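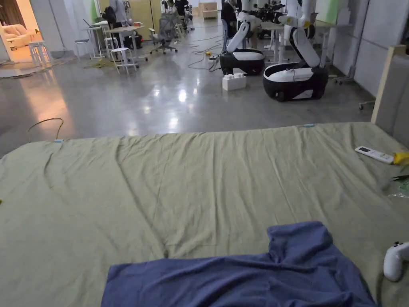
Attachment 1: Khaemba test bay, towel station, both mobile units at the back.

Ticket: Right arm stops partway through towel fold
Opened by: Getsemaní Quezada
Assigned to: Wafula Nyaga
Opened: June 20, 2024
Priority: Medium
Status: Closed, one follow-up open

Problem
During the towel folding task the right arm on unit 2 stops after the first lift and holds position. The Zodbridge console shows fault 1510, joint following error. The left arm keeps going for a moment and then the whole task aborts. Clearing the fault from the console works, but it comes back on the next lift or the one after. Unit 1 runs the same task without trouble.

Update 1, Quezada
Power cycled unit 2 and homed both arms. Same fault. Swapped the towel for a thinner one, same fault. Put the original back. Sheet clips checked and tight, so the gripper is not dragging the cover along with the towel.

Update 2, Nyaga
Please run the arm through the full lift with nothing in the gripper and send me the joint log. Keep everybody outside the arm's reach while you do it. When 1510 trips, the arm holds under power, so do not pull the towel out by hand. Hit the stop first.

Update 3, Quezada
Log uploaded. Run 944 is the empty lift. It faulted too, at the same height as with the towel.

Update 4, Nyaga
Thanks. The elbow lags the command on the way up and catches up on the way down. Load is normal, so I don't think it's the gearbox. Compared the config against the May backup. The speed limit for that joint is 200 in the current file and 1000 in the backup. Looks like the Stultisix update wrote its default over our value. Unit 1 never got the update.

Update 5, Quezada
Restored the backup value and restarted the controller. Ran the empty lift first, then the towel task until the end of the shift. No faults.

Resolution
Wrong joint speed limit after software update. Value restored from backup.

Follow-up, Nyaga
Hold the Stultisix update on unit 1 until the installer keeps local joint limits. Request sent to Fukport support, waiting on a reply.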